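Acceptance

The Hodby pick unit arrived in two crates. Dehghan signed for both, wrote 9/28/24 on the delivery docket and went back to his office, leaving Bijan Sadeghi to do the rest.

The trial agreement ran to 12 pages. Henine Automation would lease the unit to the Tullimen warehouse for a monthly fee, with the first month refundable if the acceptance test was failed. The test was set out in Schedule B: 100 consecutive picks of mixed grocery lines, no crushed cartons, no more than two drops. Software updates were included. Fingertips were listed as consumables and were not.

Sadeghi read Schedule B twice and put it under the stapler.

He had the arm bolted down by mid-morning. The instructions were better than he was used to. Torque values were given for every fastener, the cable lengths were correct, and the emergency stop was wired before anything else was allowed to move. He noted this in the review form under Installation and gave it four out of five. He held back the fifth mark for the crate screws, which took a different driver from every other screw in the kit.

Calibration took 30 minutes. The arm touched its reference block at each corner, backed off, and reported that it was satisfied.

The first lines were easy. Tinned tomatoes, soup, a jar of lentils. The gripper came down open, closed, lifted, turned and set the thing in the tote. Sadeghi stood with a clipboard and made a stroke for each one. Cereal went through. Tea went through. A bag of rice sagged between the fingers and he waited for it to go, and it held.

Then he started on the snack cartons. They were tall and narrow and they had been through a courier's van. Hardly any of them still had square corners. The wrist camera had to find the edges, work out which way the carton leaned, and choose a closing width before the fingers got there. Henine's brochure gave this a name and a diagram. Sadeghi had crossed out the name on his copy and written "looks first".

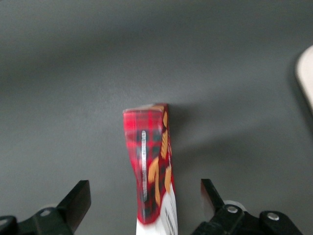 He leaned in to check the clearance. The left finger was the nearer of the two, and he wondered if the arm would correct before it closed or simply push the carton across until both sides met. Either would count as a pick under Schedule B. Only one of them would leave the carton as it was found.

It corrected. The wrist moved over by a few millimetres, the fingers came in together, and the carton went up with its lean intact. He made a stroke.

Dehghan came out at lunch with a sandwich and watched four cycles.

"Slow," he said.

"It's at trial speed. Section six."

"Can you turn it up?"

"After acceptance."

"So we accept it in order to find out if it's fast enough to accept."

Sadeghi looked at the clause again. That was a fair reading. He wrote it on the form under Comments on Terms, where there was a space of two lines.

"What happens with the night shift?" Dehghan said.

"It doesn't replace the night shift. It does the small lines so they can do the pallets."

"Is that in there?"

"No," Sadeghi said. "That's what you told them in June."

Dehghan finished the sandwich and went in.

There was a drop at pick 61, a packet of crispbread that slid out at the top of the lift and landed flat. The arm stopped, looked at the place where the packet had been, looked at the tote, and went down for it again. The recovery was not in the brochure. He timed the next one, at pick 78, and found that it cost the same as two ordinary cycles. Both packets were intact when he opened them. He ate some of the second.

That was the allowance used. He found he was standing closer to the bench than the yellow tape permitted, and stepped back.

He had worked nights himself, for six years, on that same floor. He could pack a tote in the dark by the sound of what was in it. In his last winter there his right thumb had stopped closing properly, and the company had been decent about it and given him a desk and a clipboard. He flexed the thumb now against the clip. The arm took a box of crackers by its narrow sides, the way he would have.

Eighty-eight. Eighty-nine. A jar of mustard, which it turned label outward for no reason given in the manual.

At 97 the gripper closed on a carton and paused. The display showed code 307. He looked it up: grip force below expected, continue or release. The operator had ten seconds to choose. After that the unit would release, and a release above bench height was a drop.

Schedule B did not say what counted as an operator intervention. He read the definitions page to be certain, which used up seven of the ten seconds.

He pressed continue with his bad thumb. The fingers tightened – he heard the motor take up the load – and the carton went across to the tote and in.

The last three were soup.

He filled in the totals, signed beneath them and turned to the final box, where the reviewer was asked if he would recommend the product to a similar site. There was a yes, a no, and a line for reasons. He ticked yes. On the line he wrote that the fingertips should be included in the lease, then switched the arm off at the wall and went to find the night supervisor before she heard about it from Dehghan.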